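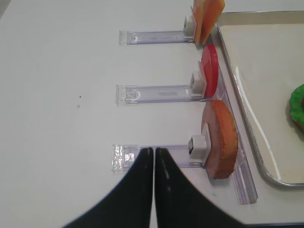 Clear holders and a shallow tray on a white tabletop.

How to look at one painting for a whole hour

Quick version of the handout from my Wednesday group at the Gultmont. People keep asking so here it is, typed fast, sorry.

What you need
Pencil. Small notebook, unlined if you can. A museum with a bench. Phone off, or in the coat check.

Before you go
Pick one picture. One. Portraits are hard for a first try, go for a room with people in it, or a table with food. The Gultmont has a good small still life in room 14, no label to speak of, artist unknown. Nice and quiet in there after 3. Don't read up on it first. Reading comes later.

Step 1. Stand back
Far enough that you can see the whole thing plus some wall. Don't write anything yet. Squint. Where's the lightest patch? Where's the darkest? Those two spots usualy run the whole picture. Now write them down.

Step 2. Find the light
Which side does it come in from? Check the shadows under things, then check the shadows on faces. Sometimes they disagree. Painters cheated all the time. Note it and move on.

Step 3. Draw the big shapes
Boxes and ovals only. No shading, no details, five minutes tops. Bad drawing is fine. Mine look like potato sacks. You'll see lines you missed: a table edge that points at a hand, a curtain that closes off one corner.

Step 4. Go close
As close as the guard allows. Look at the edges of objects. Sharp or soft? A soft edge drops back, a sharp one comes forward. Then look for thick paint, mostly in the highlights. Tilt your head and it catches the lamp.

Step 5. Sit down
Bench time. This is the boring part, around the middle of the hour, everybody wants coffee. Stay put. Write questions instead of answers. Why is that jug so near the edge? Who is she looking at? Why leave all that wall bare?

Step 6. One color only
Pick a color and follow it through the painting. Blue is easy. Brown is better. You'll find it in places it has no business being, in skin, in bread.

Step 7. Now the label
Read it last. Date, size, who gave it. Then go back and look for two more minutes. Does it look different? Write down how.

At home
Look the painter up the same evening while it's fresh. Akande's survey is the one I lend out, start at page 277, the chapter on interiors. Museum websites often have a big zoomable version too, good for checking your notes. Colors on a screen will be off so dont trust them.

If you get stuck
Cover half the picture with your notebook held at arm's length. Then the other half. Works nearly every time.
Or swap notebooks with a friend and go look for what they saw.

Too crowded? Leave, come back near closing. A packed room is hopeless for this.

Next sheet is on prints and how to tell an etching from an engraving. Should be up in September.

Intan Mangundap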